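The Cloth from Cemthorpe

My mother left me the flat at 34 Karnent Street, and with it the table, the chairs and a drawer full of chopsticks. My sister got the car. We both thought this was fair.

I drove up from Lavadthorpe in November to clear the place. The kitchen took longest. I wrapped the bowls in newspaper and put them in boxes by the door. The man from the thrift store came at four and took the boxes, and he offered me 300 for the table. I said I would think about it.

After he had gone I called my sister and told her about the offer.

"She ate there every night," she said.

"I know."

"Did you find the cloth?"

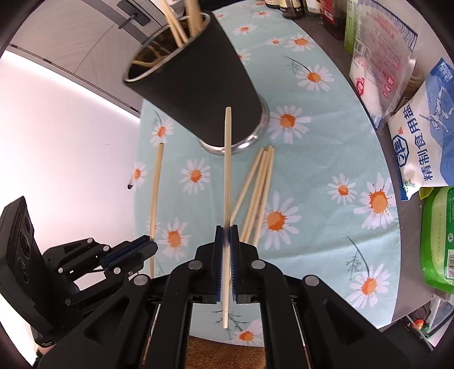
The cloth had come from a market stall in Cemthorpe, the summer we were both home from school, and my mother had argued over the price until the seller laughed. I had forgotten how many daisies were on it, white with orange-yellow centers, scattered over the pale aqua. The black chopstick holder stood on top of them.

"It's on the table," I said.

"Then leave it on," my sister said. "Tell him no."

I called the thrift store in the morning.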